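# Chapter 6: When the Work Changes Hands

In May, the sewn-goods plant run by Dornari put its first two-armed robot on the sorting line. The plant employed 679 people at the time, and 27 of them worked in sorting. Their job was to pick up each finished piece, lay it flat, check the edges, and pass it on to packing. A good sorter handled about 900 pieces in a shift.

Kusum Tomar had led the sorting group for six years. She was told that no one would be let go, and no one was. What changed was how the day was spent. Four sorters moved to the robot station, where they learned to stop and restart the arms and to set out pieces the grippers had trouble with. Soft goods are hard for machines. Cloth folds, slides, and bunches, and a piece with both mesh and solid fabric may behave differently from one end to the other.

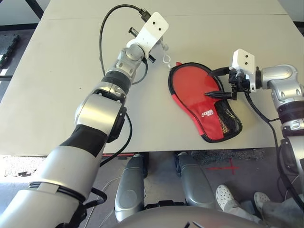
**Figure 6.1** A two-armed robot with its right gripper at the edge of a red fabric piece.

The pay question came up within weeks. Station work was graded as machine tending, which paid less than inspection under the plant's old job list. Tomar argued that her people were still inspecting, and were teaching as well. Managers agreed to review the grades but took until January 2025 to do it.

This chapter looks at three parts of that story: how tasks are divided between people and machines, how jobs are named and paid afterward, and who gets a say. Section 6.1 begins with the tasks.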